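House rules for hand-held grippers: a conversation at Nandon

The rulebook is 2 pages long and taped inside the door of a tool cupboard. It covers the hand-held grippers that people at Nandon use to record household tasks, and it was written by the woman who runs the recording floor. She had been asked so many times for a copy that she finally agreed to sit down and talk through it. She asked that her name be left off. The rules belong to the whole floor, she said, and half of them were suggested by operators.

Nandon records people doing ordinary jobs with their hands: clearing a table, stacking dishes, putting things on trays and taking them off again. The recordings go to teams that train robot arms. Each operator works at a table with a gripper in hand, and the camera on the gripper sees what the fingers see. The company has been at it long enough to have thrown away a lot of bad recordings, and the rulebook came out of that.

"The first version was a list of things that had gone wrong," she said. "It had no order. One line was about fingernails and the next was about file names. People read it once and forgot it."

The current version is dated April 26, 2025, and is arranged by when a rule applies: before the shift, before each episode, during, and after. She thinks the arrangement did more good than any single rule in it. An operator who has just sat down needs to know what to check right then and can leave the rest for later.

I asked what comes first. She said the fingers.

"You look at them and you touch them. Is a screw working loose, is the tape lifting at a corner, is there grit on the face. If the tape is lifting you replace it before you start. You don't press it down and hope."

Tape is a longer subject than I expected. Operators had been adding it wherever they liked, in whatever amount felt right to them, and the recordings showed fingers that looked different from one morning to the next. The rule now says that any change to a finger gets written in the log with the date and the unit, and that a change made in the middle of a batch closes the batch. Scuffs and scratches are allowed. A chip is allowed if it is on the outside and has been logged. Anything on the gripping face that can catch on an object takes the unit out of use until the part is changed.

"People wanted me to say that every finger has to look new," she said. "I won't say that. A robot in somebody's house is going to have worn fingers by the second month. What I want is for the wear to be written down."

She keeps one wear log for each gripper, on paper, clipped to the charging shelf. Kruger, the shop that makes replacement parts for them, asks for a copy whenever an order goes in. The log has caught a few things. One unit kept needing its left finger replaced, and the entries showed that the same table was involved each time. The edge of that table had a metal strip on it. They took the strip off.

The second group of rules is about the table. Nothing may be on it that is not part of the task or listed in the setup sheet. Cups of coffee were the main offender, along with phones. The dishes used in a task are set out by the operator, who is supposed to vary where they go from one episode to the next.

"That one gets broken all the time, and I understand why," she said. "You put the bowl down where your hand wants to put it. After 73 episodes it is in the same place as it was in the first one. So the sheet now gives you a starting layout and then tells you to move at least one thing every time. Move it, turn it, let it overlap the tray a little. A kitchen table isn't neat."

She is strict about what counts as moving. Sliding a tray a finger's width doesn't count. Turning it so that it sits at an angle to the table edge does. So does letting part of it leave the camera's view at the start, as long as the operator can see the whole tray with their own eyes.

What about the background, I asked. Some places hang a plain cloth behind the table. Nandon did that for its first 800 episodes and then stopped. Cabinets, outlets, cords and screens are left as they are, with three conditions. No screen in view may show anything readable about a person or a customer. No cord may cross the part of the table where the gripper travels. And the room lights stay at one setting for the length of an episode.

"The cord rule is a safety rule and the other two aren't," she said. "I mark those differently on the page. If you break a recording rule, we lose a recording. If you break a safety rule, you stop and come and find me."

There are only a few safety rules. Long sleeves are rolled. The gripper's own cable, on the units that have one, goes over the forearm and never under it. Ceramic pieces are checked for chips before use and are never lifted above chest height. A cup that sits on a saucer is treated as two objects, and the operator decides before starting which one is going to be grasped. That last rule was added after an operator squeezed a saucer and sent the cup off the end of the table.

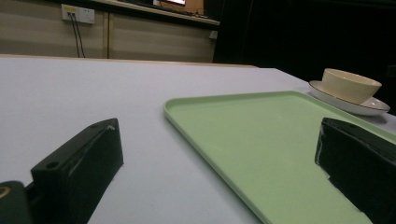

A bowl on its saucer by the green tray, with both gripper fingers in view.

The third group covers the episode itself, and it is the shortest. Begin with the fingers open and both of them in the camera's view. Move at the speed you would use at home. Do not use your free hand to help. If you drop something, keep recording for a moment, then stop, and mark the episode as a drop.

Drops used to be deleted. Operators were ashamed of them, she said, and a few people got very quick with the delete key. Pleketti, a customer that had bought an early set, wrote to ask why there were no failures in it. Their people could tell from the set that something had been removed. Since then the rule has been that operators cannot delete anything. They can mark an episode, and a reviewer decides.

I asked if reviewers disagree with one another.

"Constantly. We have a page of worked cases for that. Is it a drop if the thing lands on the tray, where it was supposed to go? We say yes, if the fingers lost it. Is it a good episode if the operator nudged the bowl straight afterward with the gripper? We say yes, and we tag the nudge. You can argue with both of those. I just want everyone to give the same answer."

In the last full batch, 525 episodes were passed on to a customer. She did not want to say how many had been recorded to get there. The number by itself is misleading, in her view, as it depends on how new the operators are and how hard the task is. She was more willing to talk about reasons. The most common one is that the operator leaned in and their head shaded the table. After that comes starting with one finger out of view – usually when someone has picked up the gripper at a slight twist and not noticed.

The rule about resting the gripper is the one she gets the most questions on. Operators' wrists get tired, and a tired operator will let the fingers rest on the table or on the rim of a tray between episodes. That is fine between episodes. During one, contact with anything that is not the target has to be part of the task. She was asked to ban it altogether and refused. People steady themselves against things all the time when they reach, and she thought a total ban would give recordings of stiff, nervous hands.

Breaks are in the rulebook too. Operators stop when the timer tells them to, even in the middle of a good run. She put that in writing after noticing that the fastest people were the ones who skipped. The gripper is put down in its cradle during a break, fingers closed, and the operator leaves the table.

The fourth group, for after the shift, is mostly cleaning. Wipe the fingers, wipe the camera cover with its own cloth, wash the dishes if they have been handled bare-handed, put the tray back on the shelf flat. Fill in the log. She reads the logs every evening and says she can tell when one has been filled in from memory.

Navoletti, where some of her operators were trained, uses a much longer document with a signature on each section. She has read it and took several things from it, including the wording on cables. She doesn't want the signatures. "I worked in a place with signatures. You sign the whole stack on Friday," she said, then asked me to note that this was a different company in a different trade.

What would she change next? She wants a rule about lighting at the far end of the room, where the tables by the windows behave differently in the morning and in the afternoon. She has tried blinds and did not like them. For now the setup sheet has a box for the time of day and another for the state of the sky, and the operators tick them with varying amounts of care.

She also wants to cut something. Her limit is two pages, and each new rule has to push out an old one or be folded into it. The fingernail rule from the first version went that way in April. It has become half a line under gloves, and she is thinking of dropping gloves.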